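Unit 6: Inventory, Order Points and the Cost of Waiting

Course handout, Introduction to Operations Management
Prepared by Tekle Ambaye

Students should read this handout before the Wednesday lecture and bring a calculator to the discussion section. The material assumes that Unit 5 (forecasting) has been completed.

6.1 Why firms hold stock

Inventory is any item a firm owns and has not yet used or sold. It is usual to divide it into raw materials, purchased parts, work in process and finished goods. A single item may pass through several of these classes in a short time. A length of cable is a raw material to the harness maker, a finished good when the harness is packed, and a purchased part once it reaches the firm that ordered it.

Stock ties up money and takes up floor space. It may also become outdated before it is used. Firms hold it nonetheless, chiefly because supply and demand do not arrive at the same pace. A supplier ships in cases; a workbench draws one piece at a time. Stock held to cover this difference is called cycle stock. Stock held against late deliveries or unexpected demand is called safety stock, and the two must be calculated separately.

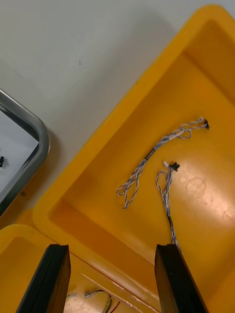
A third class, pipeline stock, consists of goods that have been ordered and are on their way. Students often leave it out of their answers. If the buyer pays on shipment, pipeline stock belongs to the buyer and must be counted in the value of inventory, even though it cannot yet be used.

6.2 The order point

The order point is the stock level at which a new order is placed. In its simplest form:

Order point = (daily demand x lead time in days) + safety stock

Consider Wisex, a maker of small control units with one plant in Amberg. The plant uses 15 connectors of a given type each working day. The supplier, Åberg, delivers 20 working days after an order is received. Demand during the lead time is therefore 300 connectors. The plant manager wishes to hold a further 200 as safety stock. The order point is 500. When the stock on hand plus any stock already on order falls to this level, the buyer places an order.

Note the words "plus any stock already on order." A buyer who looks only at the shelf will order a second time while the first shipment is in transit. This quantity — stock on hand plus stock on order, less back orders — is known as the inventory position, and it is the figure to be compared with the order point in all assigned problems.

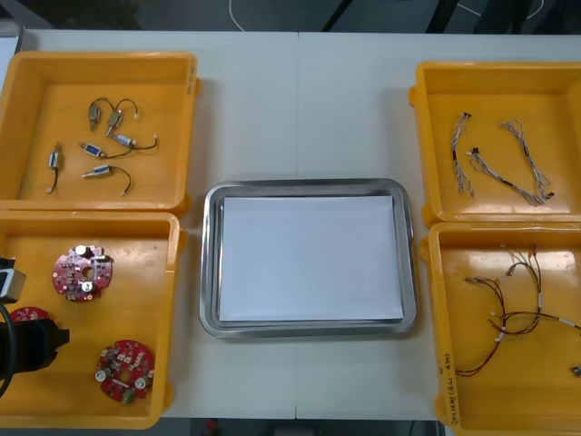 Page last changed: January

6.3 How much to order

The order point answers the question of when. The question of how much is a separate one. Large orders reduce the number of times the firm must pay the fixed cost of ordering, but they raise the average amount held. If the Wisex buyer orders 600 connectors at a time and uses them at a steady rate, the average cycle stock is half the order, or 300. Adding the safety stock of 200 gives an average inventory of 500 connectors. That this equals the order point is a coincidence of the figures chosen, and students should not treat it as a rule.

The economic order quantity formula, given in Unit 7, finds the order size at which yearly ordering cost and yearly holding cost are equal. It rests on the assumption of steady demand and a fixed price per unit. Where the supplier offers a discount for larger orders, the formula must be applied at each price level and the total costs compared.

6.4 Two-bin control

Low-cost parts are often managed without written stock records. Under the two-bin method, parts are drawn from the first bin until it is empty. The second bin is then opened and an order is placed. The second bin must hold enough to cover demand during the lead time together with the safety stock, and so it serves as a physical order point.

The method is cheap to run and easily taught. Its chief weakness is that it depends on the order card being sent promptly when the first bin runs out. It is also poorly suited to costly items, for which a running count is preferred.
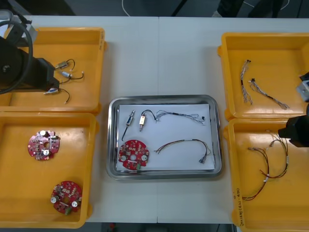 6.5 Problems for discussion

1. Tiltedia sells 15 display stands each working day. Its lead time is 10 working days and its safety stock is 50. Find the order point.

2. Using the Wisex data, find the new order point if the lead time rises to 30 working days and the safety stock is unchanged.

3. A buyer has 200 units on hand, 600 on order and no back orders. The order point is 500. State whether an order should be placed, and explain your answer in two or three sentences.

Written answers are due at the start of the discussion section. Show all working.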